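The Long Way Around Grevberg

I moved to Grevberg for a job that lasted one winter, and I stayed for the walking. I should say right away that I'm not a hiker. I own one decent pair of boots and I get grumpy on hills. But there's a path that circles the whole town, 30 miles of it, and sometime after my second cup of coffee one morning in June I decided I was going to walk every bit of it.

Four days, I figured. My sister thought two. (She runs. We don't discuss it.)

Starting at the Mill

The path begins behind the old flour mill, which has 1752 carved over the door and a bakery inside it now. Get the cheese roll. Get two, because the next place to eat is the gas station at Sutside and their sandwiches have been the same sandwiches for as long as I've lived here.

The first stretch follows the creek, and it's lovely! Flat, shady, lots of herons standing around looking annoyed. Then you cross the county road and the path turns into a ditch with ideas. I lost the trail markers twice before lunch and ended up in somebody's bean field, apologizing to a goat.

Sutside and the Steps

Sutside used to be its own village, and folks there will tell you it still is. It's also where you meet the steps, all 208 of them, cut into the hill for quarry workers who must have had knees like door hinges. I stopped on the way up to admire the view. I stopped again to admire the same view.

At the top there's a bench, a water tap and wind that goes straight through a sweater. I spent most of that evening in my rented room with my feet in the bathtub, eating crackers and planning the next day's layers on the bed, the pink hooded jacket with the black bands down the chest first of all.
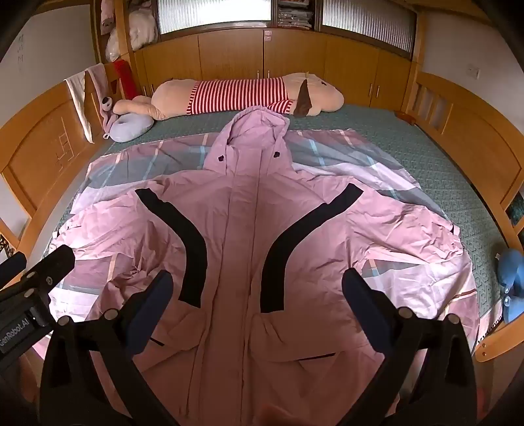 Maldonado Woods

Day three was my favorite. The woods are all beech and moss, and the ground is so soft you feel like you're cheating. I walked for hours without checking my phone, and I had a long argument in my head with a former boss, which I won.

Coming out the far side you pass a row of allotments, and a woman there sold me a bag of radishes for pocket change. I ate them dirty. From there it's an easy downhill afternoon, then one last dull morning along the rail line, and the mill roof shows up over the trees well before you're ready for it. The bakery was out of cheese rolls, so I had a plum one.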